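Spring talk, club evening, Helldale hall
2 May 2023. 20 mins + questions. SLOW DOWN on the middle bit, last time I rattled through it.

Opening
Hello, thanks for having us. Who we are - the robotics club at Helldale, lunchtimes and one evening a week, years 9 to 12. Anyone can come. No need to be good at maths (pause, parents usually look relieved).
Tonight: what we entered, what went wrong, what we want to do next. Mostly what went wrong.

The Urness Challenge
Explain quickly. One arm, one gripper, one table. Team gets a household job and has to make the robot do it. Not by remote for the final, it has to run by itself.
Our job this year = unpacking shopping. Sounds easy. Everyone in the club said easy. Say what I said too, which was also easy.
Budget was £570. Arm was on loan from Whitelaw so that didn't come out of it. Most went on the camera for the wrist and then a second cable for the camera after we trapped the first one in the elbow joint. Ask if anyone wants to see the cable, it's in my bag.

How we taught it
No long list of rules. We drive the arm by hand, do the job ourselves, it records what the wrist camera sees and what the fingers do. Then do it again. And again. Then train on the lot.
424 recordings by the end of February. Read that number out twice. Every one done by a student, sitting down, usually eating crisps.
Each go lasts a minute at most. The bad ones we threw out - dropped things, somebody's sleeve in the way, somebody laughing so much they knocked the table. These are not in the 424.
Mention the rota. People swapped slots like football stickers.

Bags
OK main bit. Drink of water first.
Boxes and tins stood on a table: fine by Christmas. Got bored of it. Then we tried things in carrier bags and went back to the begining.
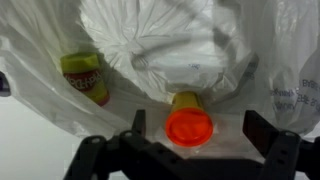 A tin keeps its shape when you touch it. A bag doesn't. Push it and the whole thing is different, and the next recording starts from somewhere else again. So you can't just learn one bag.
Also thin plastic is see-through but only a bit. Camera gets half a colour, half a label. We can work it out, the arm struggled.
And fingers catch. Goes for the tub, comes back with tub and bag and sometimes the bag that was next to it. Do the hand impression here (worked well at open day).
What helped:
- coming in slower for the last few centimetres
- opening the fingers wide much earlier than feels right
- more people driving. When it was just two of us it learned our bad habits, year 9s do it diffrently and it got better
What didn't help: brighter lamp. Glare. Whole evening wasted, moving on.

Results
Test day, 60 tries, bags repacked every time by someone from another team so we couldn't cheat. Got 53 of the easy sort, tubs near the top. Don't oversell this. The deep ones were a separate test and we did badly, say so, somebody from Pranitz will be in the room and they beat us on it.
Pranitz used a suction cup as well as fingers. Good idea. Slightly annoyed we didn't have it.
We came fourth. Clap for the team here, get them to stand up, they will hate it.

What I'd tell another club
Start on the hard thing sooner. We spent a whole term on tins.
Write down which recordings are which ON THE DAY. We had a folder called new and a folder called new new.
Let the younger ones drive.
Don't tidy up the bags between goes. We kept smoothing them flat without noticing, then on test day they weren't flat and the arm just sort of hovered.

Next year
Handles, knots. Maybe two arms if Whitelaw say yes, haven't asked them yet so DON'T promise it.
Need: more laptops, old ones fine. Carrier bags, any shop, we go through loads. A parent who can solder.
Sign-up sheet by the door.

Questions
Likely ones - can it do the washing up (no). Is it dangerous (slow, has a stop button, we've all been taught to use it). Can my daughter in year 7 join (September after next, but come and watch).
If short of time skip the cable story. Finish by 8 or they lock the car park.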